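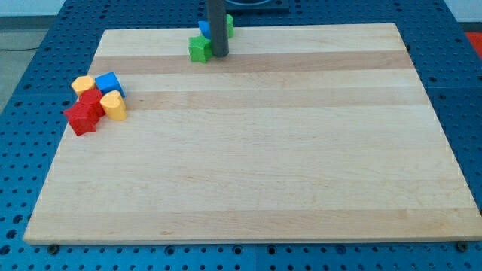

COURSE NOTES – WOOD AND PLAY, UNIT 4

Home Units Readings Workshop bookings Contact

Maple boards and small blocks

Okay, so before we get to the finishing stuff, I want you to spend a bit of time looking at a plain laid-up board. Ours is made of light maple strips, and you can see how much the colour shifts from pale cream to honey even though it's all one species. Look for the two darker bands near the far edge. If I were gluing up again I'd probably shuffle those, but Jae-in Yook likes them next to each other and we've agreed to disagree!

Notice the front edge too, with its thin bevel. For your own board, take the corner off with a block plane first and then sand by hand (please don't skip to the belt sander, I beg you). Mark your strips in pencil before glue-up, flip every second one, and write down the order. I lost almost 40 minutes last May because I hadn't.

Now, the blocks. I use plastic ones for the layout exercise because the colours are easy to talk about across a noisy room – "move the green star" gets you there a lot faster than "move that one, no, the other one". The star is a good one to start with, as its pointed arms make kids turn it round and look at the sides. The yellow one with the rounded top is handy for talking about curved faces and flat faces.

What I'd like from each pair:

Sketch a board at 1:5, strips and all, and show the grain direction.
Choose a small group of blocks and draw them from the front, then from directly overhead.
Write a paragraph on which shapes hide behind the others from a child's eye level, and whether you'd mind that in a play set.

The write-up is worth 20 marks and the drawings 50. Khanyisile Steyn is marking the drawings this term, and she's a stickler for line weight, so sharpen up. The Lunmont reader has a good bit on end grain starting at page 33.

Bring an apron next time and we'll get into oils.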